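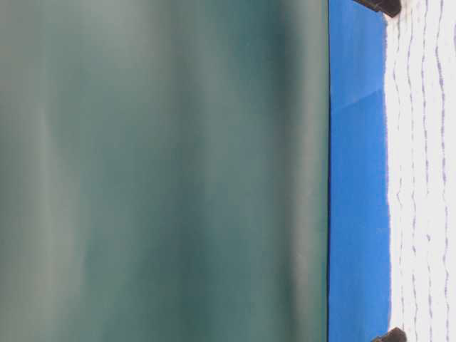
Blue strip, white surface, and a lot of blurry teal. Fixed camera, Monday session.

Thread on where our student robotics project stands. I run it with Huw Morgan, two evenings a week, for high school kids. A few people asked for an update after the February posts, so this is the long version.

The project is called Zitito. The kids picked the name and I have stopped asking what it means. The goal is a small arm on a bench that picks up a folded piece of cloth, moves it over and sets it down without bunching it up. That's the whole job.

Cloth is hard for a beginner team. A block stays the same shape when you grab it. Cloth doesn't, and where you grab it changes what the rest of it does. Huw wanted to start with blocks. The kids voted for cloth. We did one week of blocks as a compromise and then moved on.

The team is 7 students this year. Two are on the arm, two on the gripper, two on the camera and the data, and Corinne Kapoor keeps the logbook and writes the run sheets. She's a junior. The logbook is the reason we know anything at all about what happened in the spring.

What we record on each run: start time, which cloth, where it was placed, what program was loaded, who was at the stop button, and one line in plain words on what happened. "Failed" doesn't count as a line. "Closed too early, missed the fold by a finger" does.

The stop button person does nothing else. No phone, no typing, no giving advice. We rotate every 20 minutes. This was Huw's rule and there was some grumbling about it in the first month. There isn't now.

As of last week we have 291 logged runs. The target for the fall showcase is 400, spread over all the cloths and all the start positions. I think we'll make it, but only if we stop changing the gripper.

About the gripper. We're on version 6. The early ones had hard fingertips and pushed the cloth away when they closed. Iolo Dafis had the idea to make the tips softer and bring them in lower. That was version 4, and it was the first one that worked more than half the time.

Version 5 was mine and it was worse. It's in a drawer.

Now the camera side, which goes with the picture at the top. A view like that is hard to use. Most of it is taken up by something smooth and out of focus right up near the lens. The part in decent focus is the narrow bit on the right, where the blue meets the white.

We had the students go through views like this one and answer one question for each: could you decide where to grab from this alone? For this one they all said no. Good. Last year's group would have kept it and hoped.

Cledwyn Penry asked whether we should just cut off the blurry part and keep the rest. We talked about it for a good while. If you crop, you have less to process. But you've also thrown away the fact that something is close to the camera, and the program might need to know that before it moves.

What we settled on: keep the full picture, add a tag that says "near object, soft," and leave it out of the set used for picking grab points. It stays in the set used for deciding whether the view is clear enough to move at all. Two folders, one tag. The kids wrote the rule down themselves and taped it to the shelf.

The other thing that came out of it was a talk about edges. Look at the blue band. The left side is crisp and straight. The right side, against the white, is softer and has small notches in it. The students' first edge finder liked straight lines and nothing else, so we used this as a case for trying it with a looser setting.

With the looser setting it followed the notched side better. It also started picking up the thin wavy lines on the white as if they were edges too. So now there's a length limit, and short broken lines get dropped. This took an entire evening and I would call it a well spent one.

Somebody in the replies last time asked what software we use. It's a plain setup. The students write the motion steps in Python, and the edge finding is a short script they can read from top to bottom. I don't want them using anything at this stage that they can't open up and change.

Somebody else asked about cost. The arm was bought secondhand by the school two years ago. The bench came out of the old woodshop at Mostyn, where we meet. Soft fingertip material gets bought in small sheets and we go through it faster than I'd like. The rest is screws, tape and snacks.

On the students and how they're doing — better than in the spring. In the spring, everyone wanted to drive the arm and no one wanted to look at data. Now the camera pair have the most opinions of anyone in the room. Iolo asked to switch to their side for the fall and I said yes.

Things that are still not solved: two cloths at once, cloth that starts out crumpled, and the slow drift in the arm when it has been on for more than an hour. For the drift we're just re-zeroing between sets. Huw thinks it's a loose joint. I think it's heat. We'll check the joint first, as it takes five minutes.

Schedule from here: regular sessions through the end of the month, then a week off when school starts. After that we freeze the gripper and only collect runs until the showcase. No new parts, no new fingertips, and that includes me.

If you teach a group like this and want the run sheet, send me a message and I'll pass along the blank copy. It's one page. Change it however you like. The only line I'd ask you to keep is the one in plain words at the bottom.

Nerys Craddock, August 17, 2026. Next update once the joint has been checked.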